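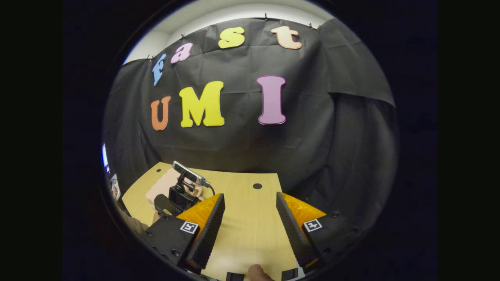 Chapter 10
Backdrops, Banners and Lettering

Sooner or later, everyone who looks after a shared room is asked to put a name up on the wall. It may be for an open house, a class fair, or a Sunday lunch with far too many cousins, and the request nearly always arrives the evening before. This chapter is for that evening (and, if you are lucky enough to have one, for the quiet week ahead of it).

We spent Chapter 9 on paper signs, which are cheap and forgiving and curl at the corners by noon. Now we move on to cloth and foam. A length of dark fabric will cover a tired wall in minutes, and it makes almost any color in front of it look brighter than it did in the store. Foam letters are light enough to hang on cloth, they can be cut with an ordinary craft knife, and children love them, so do let the children help!

Leokadia Wasilewska, whose notes from the Flerkthorpe community workshop run all through this book, likes to lay her whole sign out on the floor first and then walk away and make tea. When she comes back she can see at once which letter is leaning and which two are standing too far apart. She doesn't mind a leaning letter, by the way. A word set along a gentle curve, with each letter in its own color, has a friendliness that a ruled line of capitals never quite manages.

Folds are another matter of taste. Some of you will want to iron the cloth flat, and Section 10.2 shows how to do that without scorching it. Others will be happy to let it drape, and for you there is a longer section on clips, pins and where the weight goes.

Before you read on, find a piece of dark cloth at home and hang it over a door for 30 minutes. Look at it from across the room, then from a chair, and write down where it sags.

Words to know in this chapter: backdrop, drape, baseline, spacing, spring clip.

10.1 Choosing the Cloth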